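Groseck Releases Skulby 2, a Planning and Perception Package for Tabletop Robot Arms

PLATMONT – Groseck today announced the release of Skulby 2, the second major version of its software for planning, perception and control of tabletop robot arms. The new version adds a workspace mapping tool, a rewritten motion planner and a log viewer that lets engineers replay a failed pick next to the plan that produced it. Skulby 2 is available now to existing customers and will be offered to new customers from December.

Skulby is used by integrators and research groups that set up arms for sorting, kitting and light assembly. It runs on a standard Linux workstation and talks to the arm controller and cameras through a set of drivers maintained by Groseck. Version 2 ships with drivers for 14 arm models. Customers who wrote their own drivers for the first version can keep using them after changing one configuration file.

The largest change is in how the software learns the layout of a table. In the first version, an engineer had to enter the corner positions of every work cell by hand, and then enter them again whenever the table or the camera was moved. Skulby 2 reads the layout from the camera. The user marks out cells on the work surface with tape, starts the mapping tool and confirms the result on screen. The planner then refers to each cell by name, so a task can be written as "move the part from B2 to C1" without any coordinates in it. 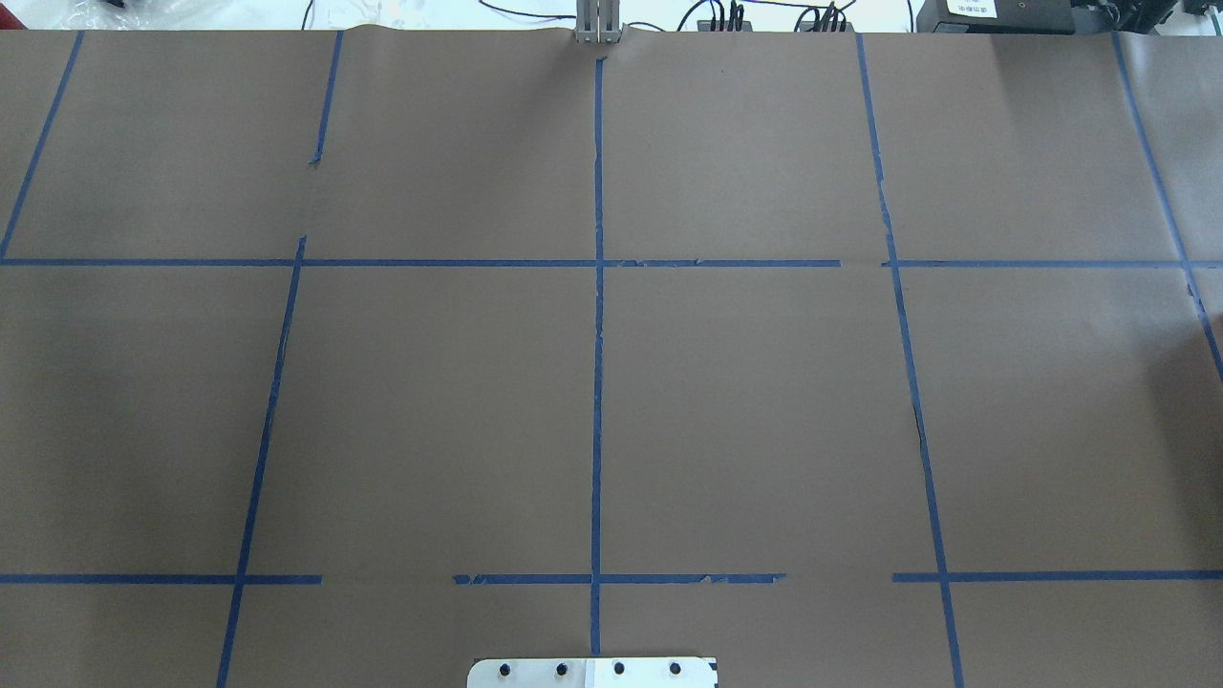 The mapping tool does not need neat lines. It fits a straight line through whatever pieces of tape it finds along one direction, fills in the gaps and works out where the lines cross. Strips that are torn, tilted or laid down in segments are handled the same way as a single clean strip. If the tool cannot decide whether two pieces belong to the same line, it shows both and asks the user to choose. A short strip that does not reach another line is flagged and left out of the map until someone accepts it.

"Most of our customers change their tables all the time," said Aparecida Sampaio, head of software at Groseck. "They put down paper and tape, they try a layout, and by Tuesday they want a different one. We wanted the software to keep up with that. On our own benches, setting up a new layout used to take most of a morning. It now takes about 5 minutes, and a good part of that is putting down the tape."

The motion planner has also been rewritten. It now plans both arms of a two-arm setup together, where the first version planned one arm and made the other wait. Users can mark any cell as shared, reserved for one arm, or closed. Closed cells are treated as obstacles up to a height set by the user. The planner checks the cables and fixtures at the back of the table against a keep-out zone that is drawn once and stored with the layout.

On the perception side, Skulby 2 checks the camera calibration each time a task starts. If the cell map has drifted from its stored position by more than the limit the user has set, the task is held and a message is shown. Work can resume after the map has been refreshed, and the task itself does not have to be edited.

Skulby 2 was tested over six months with Bhutto, an integrator that builds sorting stations for small parts. Engineers there ran the new planner next to the old one on the same tasks and sent their logs back to Groseck at the end of each week. Several changes came out of that work, including the option to save more than one layout for a table and the side-by-side view in the log viewer.

Known limits are listed in the release notes. The mapping tool expects a flat, plain surface and tape in a color that stands out from it. Shiny surfaces can cause false lines – a matte covering such as kraft paper is recommended. Curved boundaries are not supported in this version.

Customers with a current support contract can download Skulby 2 from their account page at no extra cost. The first version will continue to receive bug fixes for one year. Training sessions on the mapping tool and the new planner will be held at the Groseck office in Platmont, and places can be booked through the support desk.

About Groseck

Groseck develops control, perception and planning software for robot arms. The company is based in Platmont and sells its products directly and through integrators.

Media contact: Groseck press office, Platmont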